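**Cirstead, 11/10/2023**

# Jigsaw swap finds a bigger home at the old corn store

Anyone who has ever reached the last corner of a jigsaw and then looked under the sofa, under the cushions and finally at the dog will be glad to hear that the Cirstead jigsaw swap is back for the autumn, and that it has moved out of the chapel annexe and into the ground floor of the old corn store on Mill Lane.

The swap had been squeezed into the annexe for 4 years, and regulars will remember what that meant on a wet evening: coats piled on the piano, umbrellas in the sink, and a queue for the landscapes that went out of the door and past the bins. The corn store has more than twice the space, a proper kitchen hatch and (this got the biggest cheer when it was mentioned on opening night) a ramp at the side, so that people with wheelchairs, pushchairs or those tartan shopping trolleys can come straight in without anybody having to heave.

Florêncio Morais, who started the whole thing with a card in the window of Niazi, the grocer's on the square, was there from teatime putting out tables and looking rather pleased. He moved to Cirstead knowing hardly anyone, he told us, and had brought with him a suitcase of clothes and two suitcases of puzzles, all of which he had already done.

"I thought, there must be one other person here with the same problem," he said. "I would have been quite happy with one. On the first evening there were nine of us and a baby, and we had to borrow chairs from the choir."

The rules haven't changed with the move, and they are pleasantly easy. You bring a jigsaw, you take a jigsaw. If you have none to bring, you can borrow one for a small deposit, which you get back when the puzzle comes home. Each box has a slip of paper inside the lid where the last person to do it writes the date and whether every piece was there, and a good many people can't resist adding a remark. We spent a happy quarter of an hour reading them. "All present, sky very dull," said one. Another, in careful capitals, said "DO THE BOATS FIRST". A third simply said "Never again", and underneath it, in different ink, somebody had put "I rather liked it".

Boxes with a piece missing aren't turned away. They go on a separate table with a yellow sticker, and there is a surprising amount of competition for them, especially among those who like to cut a replacement out of card and paint it in. One lady from the Arkavside end of the valley has become so good at this that her pieces have to be marked on the back in pencil.

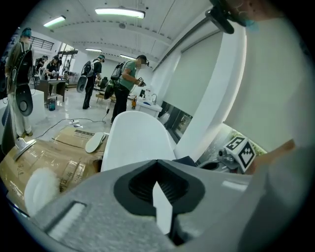
*A hand reaches in from the right, with several people in the bright white room beyond.*

The most sought-after puzzle of the evening was a 1000-piece harbour view made by Stultov, a small firm whose older boxes don't turn up often and whose pieces are cut in such odd shapes that you can be quite certain one is in the right place and still be wrong. Two people reached the table together, both were extremely polite about it, and in the end they agreed to do it jointly at one of their kitchens. We shall try to find out how they get on with the water, as we are told the water is where friendships are tested.

Younger visitors had their own corner, with the chunky farmyard sets nearest the door and some trickier maps and dinosaurs further along. The plan is to keep that going through the school term, and to open half an hour earlier so that families can be away in good time for supper and bath. Several grandparents asked whether they might use the early half hour as well, without bringing any children, and were told that they might.

There was plenty of tea, a ginger cake that had gone by the time your correspondent reached the hatch, and a plate of cheese scones from Niazi that very nearly had. The shop is also keeping a drop-off shelf just inside its door for people who work late or don't care for crowds. Leave your puzzle there during opening hours with a rubber band round the box, and it will be carried over to the corn store in time for the next swap. Please do use a rubber band. Last winter a cathedral and a basket of kittens came open in the same carrier bag, and it took most of an evening and a great deal of patience to part them again.

A few people have asked how to get there from outside the village. The 369 bus from Arkavside stops by the war memorial, and from there it is a short walk down Mill Lane, keeping the stream on your left. The lane is dark after the last cottage, so a torch is a good idea now the evenings are drawing in. There is some parking behind the building, though the ground is soft after rain, and those who can manage the walk are asked to leave the nearer spaces for those who can't.

The swap will run every fortnight until Christmas, from six until half past eight. In January there is to be something new, a puzzle afternoon at which 3 large jigsaws will be laid out on trestles for anyone to sit down at for as long as they please. Mr Morais got the idea from his aunt, who always kept one going on the dining table through the cold months, so that the family ate with their plates on their knees from New Year until the almond blossom.

"You would walk past and put in one piece, and then an hour had gone," he said. "She never asked anybody to help. She just left the good chair pulled out."

He hasn't settled on the pictures for the puzzle afternoon yet and would welcome suggestions, though he did say that he would prefer not to have snow. Anyone with a sturdy trestle to lend, or a reading lamp with a long flex, can leave word at Niazi or have a chat with him at the next swap, where you'll generally find him by the kitchen hatch.

We came home, since you ask, with a steam fair, 500 pieces, last done in the spring by someone who wrote that all were present and that the man in the green hat is harder than he looks. The edges are finished. The hat is not going well.

**Cirstead jigsaw swap, the old corn store, Mill Lane.** Fortnightly, 6pm to 8.30pm, with the earlier family half hour from 5.30pm in term time. Free to come in, donations towards the tea are welcome. Ramp at the side entrance. Dogs may come if they are not chewers.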